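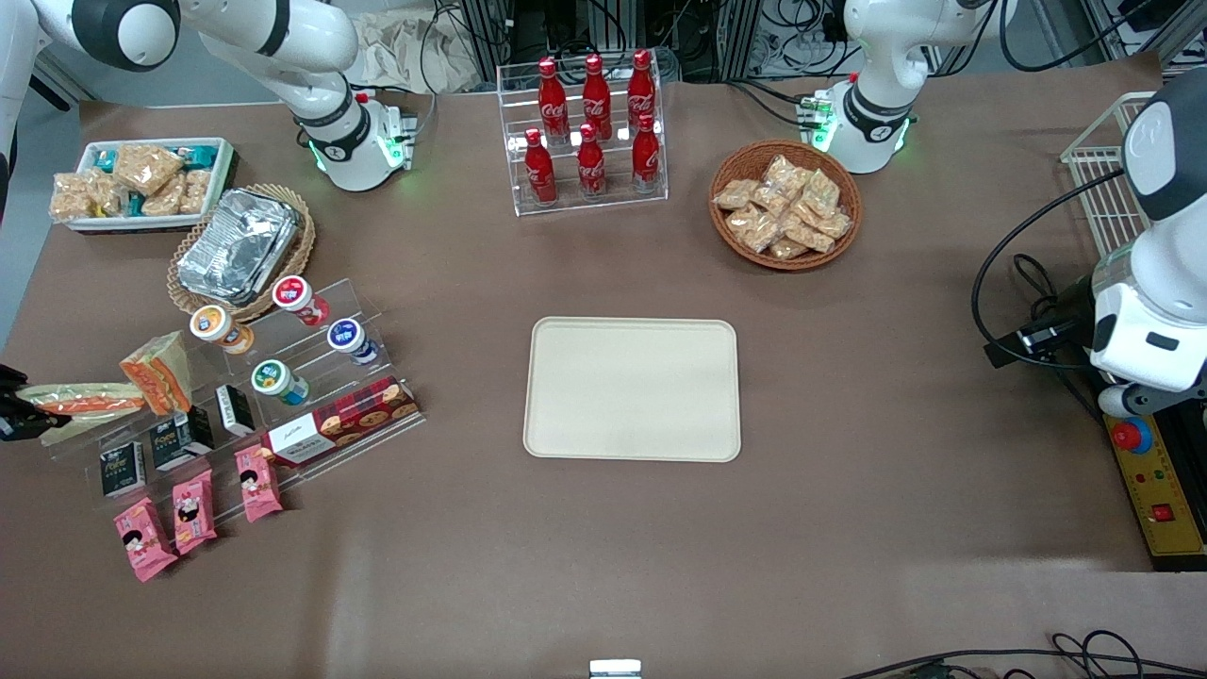
Snack tray demos are rolling at Mundport

What a week on the brown paper table! Our two-armed setup is learning to load a tray with snacks, and all of its lessons come from people driving the arms by remote control. We're at 534 demos now – six of them done before morning coffee on Sunday. Bottles are everyone's favourite pick, while the little yogurt-style cups take real patience (the wrist angle is everything). If you'd like a turn at the controls, message the Altari channel and we'll book you in. New drivers get a practice run first.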